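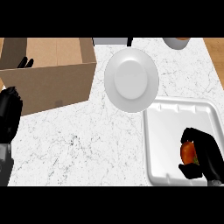

Plorton is the two-arm kitchen packing cell we sell through Wendo, and I get more requests to come and see it than any other thing in the catalog. So in April I finally went down to the Hindivent demo room myself, as a plain visitor with a badge and a bad coffee, and spent a whole open day watching it (I also got to poke at it, more on that later). The short version is that I came home liking it more than I did when I only had the brochure. The demo starts on the simulator, with a marble counter, a cardboard box, a plate and a foam takeout tray, and the bit I kept asking them to rerun was the right arm holding a small red tomato just above the floor of the tray, one finger curved over the top and one cupped underneath. I'm a sucker for that grip! If you've ever tried to pick up a ripe tomato with salad tongs you'll know why.

Home > Equipment > Two-Arm Cells > Plorton

Overview | Demo Days | Options | Support | Contact

What you get

The cell comes as 2 arms, 2 grippers, the control cabinet, the teach handles and a one-year license for the simulator. The arms are sold as a pair and I can't split them, so please stop asking me (you know who you are). You bring your own counter. Stone, steel and butcher block are all fine as long as the top is level and doesn't wobble when you lean on it.

Power is 24 volts at the arms, fed from the cabinet, and the cabinet plugs into a normal wall outlet. The cables are long enough for a regular prep counter. If you want the cabinet in the next room, order the long set at the same time as the cell, as it ships from a different warehouse and takes forever on its own.

What the open day was like

Tove Bach ran the session, and she's very good at letting people break things. Visitors go in groups of 10, which sounds like a lot for one room, but half the group is usually at the simulator screens while the other half is at the real counter. We got a quick talk first, then she put the tomato job up on the big screen and let us move things around in it. Somebody wanted the plate nearer the box, somebody else wanted the tray turned the long way, and she just dragged them over and ran it again.

I liked that order of doing things. By the time we walked over to the real arms, everybody already had a feel for where the elbows go and how much room they want. My own question was about reach across the counter, and I got my answer on the screen before I'd even stood next to the hardware – saved me from looking silly in front of a bakery owner from two towns over.

Then came the hands-on part. You take the teach handles, you do the move yourself, and the arms follow along. My first try was terrible. I came in much too fast, and Tove told me to slow down and breathe out, like I was at the dentist. Second try was fine. By the fourth I was showing off.

The noise surprised me, in a good way. I could chat across the counter without raising my voice, and the loudest thing in the room was the fridge.

Things I'd want to know before buying

The standard finger pads are the ones to start with. There's a softer set made by Urrego that fits the same mount, and I'd go for those if you handle a lot of ripe fruit. They do wear faster, so order a spare pair.

Washing down: wipe only, please. The arms aren't made to be hosed. We have a sleeve set on the options page for messy counters.

Loading the simulator onto your own computer is pretty painless, but check the graphics requirements on the Support page first. I tried it on my old laptop and it was like watching a flip book.

Training is included for 2 people per cell. Extra seats can be added later, and they use the same course, so you don't lose anything by waiting.

Coming to a demo day

Use the form under Demo Days and tell us what you pack. Tove likes to set up something close to your own job in the simulator ahead of time, and a quick list of your containers is a big help – outside length, width and height will do. Closed shoes, long hair tied back, and leave the dangly bracelets at home. Parking is behind the building, and the door with the Hindivent sticker is the right one. The other door goes to the stairwell and locks behind you. Ask me how I know.

Prices are by quote, and I answer those myself, normally by the next working day.

Page updated 2022-08-20

Share | 24 shares | 10 comments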